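Section 7: Setting Up the Steam Station for the First Time

Welcome, and thank you for bringing home the Dorkari steam station. We know it's tempting to fill the tank, plug everything in and get going, and we do understand, but please give this section a read with a cup of coffee first. Most of the calls we take in the first month come from people who skipped straight to the ironing, and a little patience now will save you a good deal of it later on.

Before you start

Take everything out of the box and peel off the protective film, including the clear strip on the soleplate, which is easy to miss. You should have the base unit, the iron with its hose already attached, the removable water tank, one scale filter in a sealed bag, and a folded heat mat. Keep the box if you have room for it, as it makes a very good home for the station when you move house.

Find a level, sturdy surface for the base. A proper ironing board with a steel rest is best.

CAUTION: Do not stand the base unit on a bed, sofa or carpet. The air vents are underneath, and soft surfaces will block them.

Filling the tank and fitting the filter

1. Press the gray tab at the back of the base and lift the tank straight up.

2. Cut open the filter bag and let the filter soak in cool water for 20 minutes. Small bubbles are normal.

3. Push the filter into the round well under the tank until you feel it seat. If it wobbles, turn it a little and try again.

4. Fill the tank with cold tap water up to the MAX line, and no higher. If your water is very hard, use half tap water and half distilled.

5. Lower the tank back onto the base and press down until it clicks.

NOTE: Please don't add perfume, starch or fabric softener to the tank. We love the smell of lavender as much as anyone, but scented waters leave a film inside the boiler, and the warranty doesn't cover it.

First heating

6. Plug the station directly into a grounded wall outlet. Avoid extension cords.

7. Turn the dial to the two-dot setting and switch on. The light will blink while the boiler heats and turn steady when it's ready, which takes 90 seconds from cold.

8. Hold the iron flat over the sink or an old towel and squeeze the steam trigger in short bursts until the steam runs even. A few drops of water and a faint warm smell are to be expected the first time or two.

Getting your laundry ready

While the boiler is heating, you can sort what you plan to iron. Start with anything that wants low heat and work up to the cottons and linens, so that you never have to wait for the soleplate to cool down. Check the care labels as you go, and turn dark pieces inside out.

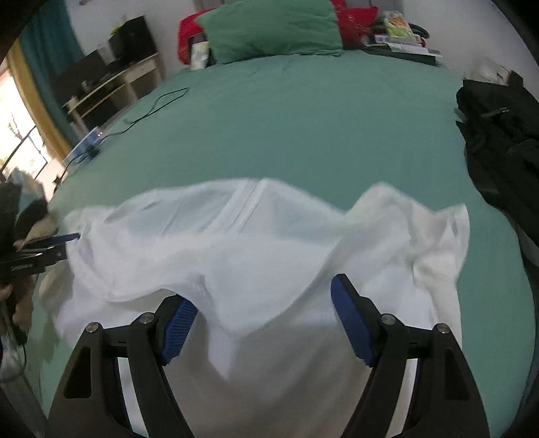
Pellon, September

Cotton shirts that have been left in a heap do best with a bit of help before they meet the iron. Give each one a good shake by the shoulders, smooth the seams with your hands, and look it over for marks. Heat can set a stain for good, so anything doubtful should go back to the wash. Then button the collar, hang the shirt up, and pass the steam down it from a hand's width away. Let it rest a minute before you lay it on the board.

Our product trainer, Hertta Honkanen, likes to iron a shirt in this order: collar, yoke, cuffs, sleeves, and the large panels last. You're welcome to do it your own way, of course, but this one does keep the finished parts from getting creased again.

9. For cotton, turn the dial to three dots and wait for the steady light.

10. Work in long, slow strokes, squeezing the trigger as you push away from you and releasing it as you come back.

11. Hang each piece up and let it air before it goes in the closet.

CAUTION: Never steam a garment while someone is wearing it, and keep the hose clear of children and pets.

When you're finished

Switch off, unplug, and leave the iron on its rest until it's completely cool. Empty the tank if you won't be using the station again that week. Replacement filters are sold under part number 77 wherever you bought your station. Descaling is covered in the next section.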